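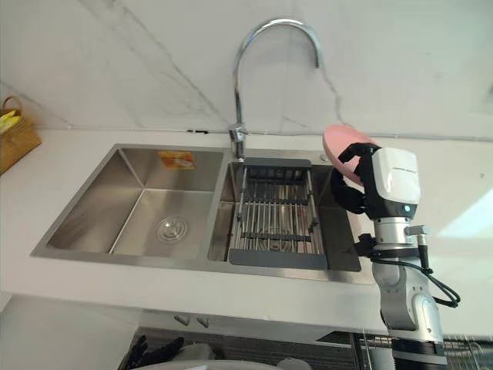
Sink day, finally

Feb 21, 2020

Quick one, I have to leave in a bit. Kitchen is usable again!! Went with the double sink after all, big basin on the left and the skinny one on the right. Was sure I'd regret the skinny one. So far no.

The rack is the best thing I bought for this whole kitchen and it was 24 bucks. Wusico, the kind that stretches out so it sits right across the small basin. Drips go straight down. No more soggy towel on the counter, no more tray that grows stuff underneath. Pans don't fit, fine, pans can go in the big side.

Faucet: tall one, one lever. I wanted the Le Goff and then saw the price and didn't want it anymore. Got a plain chrome gooseneck from the Gridley outlet for 92. You can get a stockpot under it. Water spots though, ugh. I wipe it and an hour later same thing.

Still to do:

Orange sticker on the back wall of the big basin. Keep forgeting. Somebody told me cooking oil and a plastic scraper, will try.

The little hole by the rack. Meant to be for soap I think? Either a pump or one of those snap-in caps. Leaning cap, I already have a bottle of soap I like.

Black mark on the seam, left of the faucet. Tried dish soap, tried baking soda. It's tiny and it is the only thing I see when I walk in.

Counter is staying clear this time. I mean it. The basket gets to stay at the end because where else would it go, and everthing else lives in a cupboard now. Gave away 33 mugs. Who needs 33 mugs. (Kept the ugly ones.)

Total for the counter, sink and backsplash came in just under 2,000, and that's with me doing the demo. The white with the thin grey veins was the one I wanted from the start, so happy there.

Clanik shelf brackets are supposed to come next, then I can do the spices. More when I get them up. Ok running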